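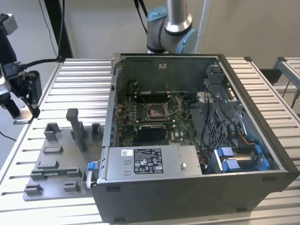 Refurbished Dell tower, barebones: review

Posted July 2025 by Ingvar Norðdahl

I bought this tower from Zerham, a reseller that clears out office machines and sells them in three grades. Mine was the middle grade, sold without a processor or memory. The price was $238 with shipping. The same listing with a processor and memory fitted was $457, and I already had parts in a drawer, so the cheaper one made sense for me.

Delivery and packing

It came by Fastport in a double-walled carton with foam end caps. No dents. There were a few scuffs on the black front bezel and one light scratch on the side panel, all within what the grade promised. The power cord was in the box. There was no paperwork apart from a packing slip, so look up the service manual for your model before you start.

The case

Matte dark gray metal outside, silver-gray metal frame inside. It is heavier than it looks. With the side panel off and the tower laid on its side, most of the work can be done from above, and I had no trouble reaching the processor socket with both hands. The edges I touched were folded over and I didn't cut myself, which I can't say about the Tannous case I used for my last build.

The motherboard is a green board with the Dell logo printed on it. The socket was empty, as advertised, and the pins were straight. Check this as soon as you unpack. Zerham gives you 13 days to report bent pins, and after that it's your problem. The memory slots are black and sit in parallel rows beside the socket. The latches on mine were stiff the first couple of times.

Power supply

The power supply is a long silver box that lies across a good part of the interior, and it covers the lower part of the board. This is my main complaint. Anything underneath it is out of reach until it moves, so plan your order of work. There's a blue release tab at one end. The label is on top where you can read it without pulling anything out, and I'd suggest taking a phone photo of it for when you need a replacement.

The unit is also an odd shape. If yours fails, don't count on a standard one from the local store fitting in its place.

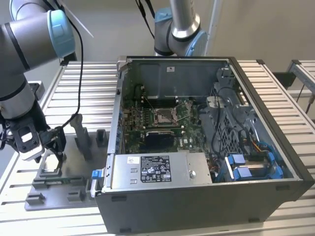 The Dell tower on its side with the panel off. The CPU socket is empty and the silver power supply lies across the front.

Drive cage

Gray plastic, perforated, with molded clips. The carriers have blue plastic grips and sit next to each other near the front. I could work them with one hand. The plastic feels a little thin, but nothing has cracked so far.

Cabling is fair. A bundle of black cables runs down beside the cage, and it had enough slack for what I needed. I tied mine back with a hook and loop strap. A neater person could do better.

Cleanliness

Zerham says every unit is blown out before it ships. The inside of mine was clean where it's easy to reach. I found a bit of dust in the corners behind the cage and went over it with a soft brush. Ten minutes' work.

In use

I fitted a used processor, two sticks of memory and a new drive from Dastham. It started on the second try. The first time I hadn't pushed one memory stick all the way down. The fan is audible at startup, then settles, and I don't hear it from across the room. I use the machine for backups and for a small file share at home, and it has been fine for both.

What I liked

Easy to get into
Color on the parts you're meant to grab
Straight pins, as described
Price

What I didn't

Power supply gets in the way of the board
Nonstandard power supply shape
Thin plastic on the drive cage
No printed instructions

Who should buy it

If you have a matching processor and memory already, this is a decent buy. If you have to pay for both, add it up first. My total would have gone past $300 quickly, and at some point the complete version is less bother. I would also skip it if you want a big graphics card. I didn't try one, and I wouldn't buy this case with that in mind.

Rating: 4 out of 5. I'll be ordering a second one in August if Zerham still has the same grade in stock.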